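Ketbridge Facilities Forum > Floor Care and Waste > Replacing liners in round bins
3460 views

Posted by S_Kazemi, August 26, 2002

Colleagues,

The revised housekeeping procedure for the Ketbridge building is open for comment. Section 11 deals with the small round trash cans in the shared work rooms. The draft states that the old liner is to be lifted out, tied, and placed on the floor beside the can before the new liner is opened. Several departments have asked whether a used liner should be set on the floor at all, particularly in the rooms with plank flooring. Comments are invited from all sites.

Simin Kazemi
Building Services

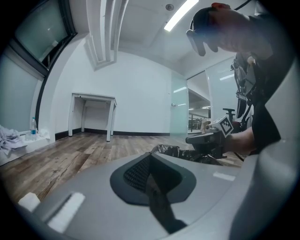
What size of liner should be ordered for the small round cans?

The liner should be wide enough to fold over the rim on all sides and long enough to reach the bottom without stretching. Measure around the rim, divide by two, and order the next width up.

Share (11)

Reply from pollach_stores

The stores office has no objection to the draft as regards supply. We would note that black liners are issued flat and folded, and that staff frequently open them by shaking them out over the floor. It is preferable to separate the mouth of the bag by hand first. A liner that has been pulled open by one corner tends to split along the seam, and we then receive a request for a second roll.

Reply from M_Skirker_Annex

I must disagree with Section 11 as written. At the Skirker annex we do not permit a used liner to touch the floor, tied or untied. Small tears are common, and whatever has collected at the bottom of the bag will find its way between the boards. Our practice is to carry the outgoing bag directly to the cart. If the cart cannot be brought to the door, the bag remains in the can, and the can is carried to the cart.

Reply from S_Kazemi

The point is noted. Not every room at Ketbridge has a cart within reach, and carrying the can through the corridor was discontinued last November following complaints about obstruction. Would the annex accept a tied bag placed on a tray?

Reply from M_Skirker_Annex

A tray would be acceptable. A sheet of newspaper would not.

Reply from manninen_east

With respect to both previous contributors, the liner is a minor matter. The greater difficulty at Manninen is paper. Scraps miss the can and remain along the baseboard for days, as the person changing the liner considers the floor to be the responsibility of the person sweeping. I propose that the section be amended to read: "Loose paper within reach of the can shall be picked up before the old liner is removed." This adds very little time and saves a separate visit.

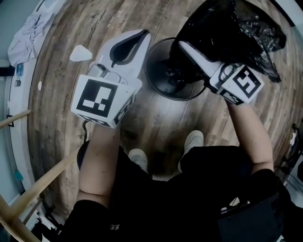 Black liner at the round can, with a scrap of white paper on the floorboards.

Reply from pollach_stores

We support the Manninen wording -- provided that "within reach" is defined. Staff in our building have already asked whether it includes the space under chairs.

Reply from manninen_east

It does.

Reply from M_Skirker_Annex

I would also ask that the procedure address how the new liner is secured. Folding it over the rim is sufficient for a round can if the fold is even. Knotting the excess at one side is quicker but leaves the bag difficult to remove, and I have seen entire cans lifted by the knot. We replaced 18 of them last year.

Reply from S_Kazemi

Thank you all. The draft will be amended to include the tray and the Manninen sentence on loose paper. The matter of knots remains open -- two departments have written privately in favor of them. Further comments may be added to this thread or sent to Building Services, extension 167.

9 comments
Share (18)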